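Elogio de la taza

En mayo, a la hora en que los pasillos del instituto huelen ya a verano y a bocadillo, mi grupo de robótica dedica la tarde entera a una taza. Una taza azul, de asa corriente, y una caja de plástico sin tapa. La tarea se dice en seis palabras: meter la taza en la caja. Llevo varios cursos viendo proyectos de estudiantes y creo que este es el mejor que ha pasado por mis manos, y quiero explicar por qué antes de que alguien me convenza de volver a los coches que siguen una línea negra.

Que conste que los coches me gustan. Aprendí con ellos, compito con ellos y todavía me pongo nervioso en las curvas. Pero un coche que sigue una línea vive en un mundo preparado para él. Hay una cinta oscura sobre un fondo claro y todo lo demás sobra. La taza vive en el nuestro. Tiene un asa que estorba por un lado y ayuda por el otro, tiene un esmalte que resbala, tiene un borde que los dedos alcanzan antes o después de lo que uno calculaba. Cuando una alumna de dieciséis años se da cuenta de que lleva toda la vida cogiendo tazas sin saber cómo lo hace, le cambia la cara. ¡Yo he visto esa cara y no la cambio por ninguna copa!

El equipo se llama Jendine, nombre que eligieron ellos y que se niegan a explicarme. Trabajan con una mano humanoide y un brazo, y apuntan cada intento en un cuaderno de tapas verdes: posición de la taza, orientación del asa, qué pasó. Llevan 200 intentos apuntados. La regla que se pusieron es que se apunta todo, también lo ridículo, y les ha salido un documento precioso, con páginas en las que la letra se va enfadando y otras en las que aparece, de pronto, un sol dibujado en el margen.

Las cuatro imágenes que siguen son de una misma sesión, con la mesa blanca, la colchoneta azulada y la caja al fondo. 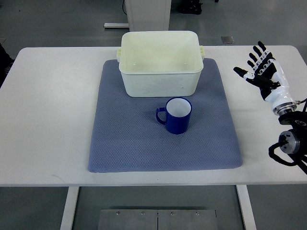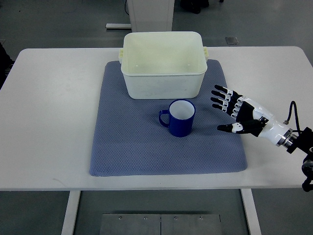
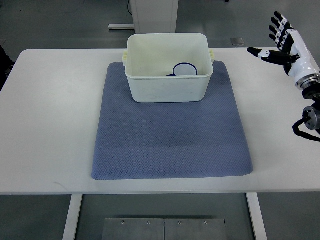
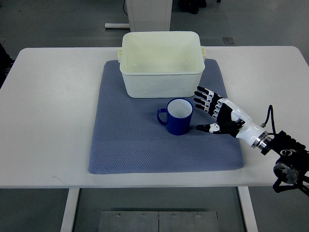

Lo que se aprende despacio

La objeción que más oigo es la de la lentitud. Me la hizo Aleksandra Kaczorowski, compañera de matemáticas y persona a la que hago mucho caso, una tarde en que se asomó al aula y estuvo 11 minutos mirando. «Mis alumnos resuelven tres problemas en este rato», me dijo. Y tenía razón, los resuelven. Le contesté que los míos estaban resolviendo uno y que seguirían con él la semana siguiente, y que eso también se enseña. No quedó muy convencida, pero volvió, y acabó discutiendo con dos chicos sobre ángulos de aproximación con una tiza en la mano (la tiza era suya, la trae de casa).

Pienso que en la escuela damos demasiados problemas que caben en una hora. Se plantean, se resuelven, se corrigen, suena el timbre. Los que hemos trabajado fuera sabemos que los buenos duran semanas y que buena parte del oficio consiste en volver el próximo día sin haber perdido las ganas ni los apuntes. ¿Dónde se practica eso? En un taller, en una orquesta, en un huerto. También con una taza.

Hay además una virtud muy práctica en que el objeto sea tan humilde. Todo el mundo opina sobre él. Los de primero entran, miran y dicen «¿y por qué no la coge por el asa?», y esa pregunta, que parece de niño pequeño, nos ocupó dos sesiones enteras. ¿Por el asa, que es estrecha? ¿Por el cuerpo, que pide abrir más los dedos? ¿Qué hace el pulgar mientras tanto? Un proyecto en el que puede meter baza el último en llegar es un proyecto vivo, y a mí me entusiasma que los mayores tengan que contestar con argumentos y con el cuaderno abierto por la página que toca.

Contra el marcador, un poco

En otoño iremos a Bruvov, el encuentro entre centros, y me consta que habrá puntuación. El año pasado quedamos en el puesto 9 con otro robot, llamado Felus, y lo celebramos como si fuera el primero. No estoy en contra de competir. Una fecha fija en la pared ordena mucho las tardes, y los viajes en autobús con una caja de herramientas sobre las rodillas son de lo mejor que me ha dado este trabajo.

Lo que pido es que el jurado mire también el cuaderno. Que un equipo que sabe contar por qué falló su intento 40 reciba algo por saberlo. En las bases actuales una taza dentro de la caja vale lo mismo si se entiende cómo llegó allí que si entró de chiripa, y mis alumnos, que son más severos que yo, consideran que eso es un escándalo. Han redactado una carta a la organización. Le he corregido dos tildes y la he dejado como estaba, con sus signos de exclamación.

Mientras contestan, seguimos. Ahora quieren probar con el asa girada hacia el otro lado, y ya hay quien ha propuesto pasar a una cuchara. Una cuchara, imagínense.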